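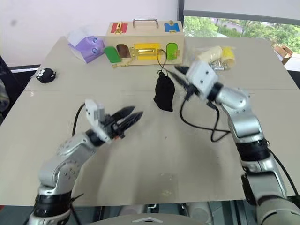
Start conditions for remote-controlled demonstrations are not covered in the Milville operator handbook, and I would like to collect views before the August revision. The section on grasping is thorough. The section on returning the arms to rest is thorough. Between the two there is one line stating that the operator "begins when the task is ready," and each operator has come to read that line differently. Take the lock box and the drawstring pouch. The pouch is tied by its cord to the front of the box, the green door on the left is standing open, and the right gripper is already over the pouch. One operator would treat that as a valid first position for a demonstration of opening the pouch. Another would require both arms at rest and every door closed before recording starts. Both have been trained by us and both can point to the handbook.

I ask members to state which practice is in use at their own station, and whether any written rule supports it. Proposals for wording are welcome. Please keep to demonstrations given through the leader arms. Hand guiding has its own section and its own thread.

Tetsuya Miyazaki
Demonstration Standards, Milville

Posted by bench_lead_2
Our station requires both arms at rest. The rule is written on the card beside the leader arms and has been in force since the Huten set was recorded. The reason given at the time was that a policy trained on those recordings must be able to start from rest when it is deployed, and it will not be able to do so if it has never been shown the approach.

I support extending the rule to all stations. Doors should be closed unless the task sheet says otherwise.

Posted by r.okell
I must disagree with the previous post on the second point. The arms and the objects are separate matters and the handbook should treat them separately.

On the arms, I accept the rule. On the doors, a requirement that everything be closed produces a set in which the box always looks the same at the first moment. We recorded 400 demonstrations of the bolt task under that rule. The policy then performed acceptably on a closed box and very poorly whenever a neighboring door had been left open, even though the neighboring door had nothing to do with the bolt. We had to record a further 100 with the doors in mixed positions, and the result improved. I would have preferred to mix them from the first day.

Posted by bench_lead_2
The result described above is useful, but I would ask how the mixed positions were chosen. If the operator chooses, the operator will choose what is convenient. In my experience doors are left open on whichever side is easier to reach past.

Posted by r.okell
The positions were drawn from a printed list. The operator set the box by hand according to the next line on the list, stepped back to the leader arms, and began. It added very little time once people were used to it.

Posted by Uvau_station
We do not use a printed list at Uvau and I would not wish to see one made compulsory. Our operators also carry out the resets, and a list requires them to leave the chair, read, set the box, return, and take up the leader arms again. Over a full session this is tiring, and tired operators give poor demonstrations. The hesitations and small corrections are visible in the recordings.

Our practice is to leave the objects where the last demonstration left them whenever the next task permits. A door that was opened stays open. The pouch stays where it was released. This provides variety without any list, and the variety is of the kind a robot would meet if it were asked to carry out one task after another.

I should add that we permit the arms to start away from rest, for the same reason.

Posted by bench_lead_2
That last practice is the one I cannot support. If the gripper is already above the pouch when recording starts, the hardest part of the reach is missing. For a soft object such as a pouch, the approach decides whether the fingers close on the neck of the bag or push it over. A reviewer cannot judge the grasp properly without having seen the approach.

Posted by Uvau_station
The reviewer can judge the grasp from the grasp. I do not dispute that approaches should be recorded. I dispute that every recording must contain one. A policy which has only ever seen complete attempts from rest has no idea what to do when it finds itself halfway through, and in our trials it spends a good deal of its time halfway through. When a first attempt on the cord fails, the arm is near the pouch and must try again from there.

Posted by m_dellis
May I add a point concerning the cord. Where two objects are tied together, as the pouch and the box are, the position of one limits the position of the other. The start rule should say which is placed first. At our station the box is placed first and the pouch is set down in front of it with slack in the cord. Before that was agreed, some operators placed the pouch as far from the box as the cord would allow, and on several occasions the first pull moved the box as well. Those recordings were rejected, although the operators had followed every written instruction.

I have no strong view on the printed list.

Posted by Tetsuya Miyazaki (thread author)
I thank members for the replies so far. The point about tied objects is accepted and I shall draft a line on it. The wording I have in mind is: "Where objects are joined by a cord or chain, place the heavier object first and leave slack."

On the matter of other objects on the table, I would be grateful for views as well. The handbook is silent on whether toys and bags that play no part in the task should remain in place. Some stations clear them and some do not.

Posted by r.okell
Leave them in place, and move them between demonstrations. They must not be within reach of the arm's path unless the task sheet asks for it. A plush toy in the far corner does no harm and teaches the policy to ignore it. A clear plastic bag close behind the working gripper is another matter, as the fingers may catch it on the way back.

Posted by bench_lead_2
Agreed, with one reservation. Bags containing small metal parts should be closed before the session begins. We lost most of an afternoon to parts under the table.

Posted by gripper_cables
I look after the hardware and seldom post in this section. Whatever is decided on the start position, please include a cable check in it. The cables at the wrist hang in a loop, and when an operator begins with the arm already extended low over the table, the loop rests on the surface and can drag light objects with it. It can also be pulled tight if the operator then turns the wrist sharply. Starting from rest gives the operator a moment to see how the loop is lying. Starting from wherever the last demonstration ended does not.

This is my only objection to the Uvau practice. I have no opinion on the learning side.

Posted by Uvau_station
The cable check is reasonable and we would adopt it. I would only ask that it be a check, carried out by eye, and that it should not become a reason to return the arms to rest each time.

Posted by Mizuno_review
I write on behalf of the review desk. We see the recordings from every station and the difference in practice is causing us real difficulty. In the last batch of 555 recordings, 300 began from rest and the remainder did not. Nothing in the task sheet or the label told us which was intended. A reviewer who meets a recording that starts with the gripper over the pouch cannot tell whether the operator meant to begin there or pressed the pedal late. At present we pass them if the grasp succeeds, but that is a poor basis for a decision.

We would be content with either rule. We would also be content with both, provided the operator selects the start type before recording and it is stored with the file. "From rest" and "in progress" would be sufficient as labels.

Posted by r.okell
I support the two labels.

Posted by bench_lead_2
I would accept the labels on condition that "from rest" remains the default and that "in progress" is limited to tasks where the sheet allows it. I remain of the opinion that new operators should not use "in progress" at all. They have enough to attend to in keeping the idle arm still while the other one works, and most of them drift.

Posted by Uvau_station
I do not agree with the restriction on new operators. Short recordings that begin close to the object are the easiest ones to give, and we have always started people on them. The long reach from rest can follow when they have the feel of the leader arms. Our last intake was trained in that order, and I can forward their session notes to anyone who asks.

Posted by bench_lead_2
Please do forward them.

Posted by Tetsuya Miyazaki (thread author)
The following draft will go forward for comment. The operator selects "from rest" or "in progress" before recording. "From rest" is the default. Doors, bolts and latches on the lock box are set according to the task sheet, and where the sheet gives no setting, they are to be varied. Stations may use a printed list or may carry the setting over from the previous demonstration, but must state which. Joined objects are placed heavier object first, with slack. Cables are checked by eye before the pedal is pressed.

The question of new operators is left open. I have asked Uvau for the session notes and will post them in this thread when they arrive. Members who object to the draft should reply with alternative wording.

Posted by m_dellis
One correction to the draft. "Heavier" may not be obvious to an operator who has not handled the objects. I suggest "place the box first" in the task sheet itself, and the general wording in the handbook.

Posted by Tetsuya Miyazaki (thread author)
Accepted. The task sheet will be amended accordingly.

Operator Forum > Remote Demonstration > Handbook and Procedures > Start conditions
Last updated: May 2024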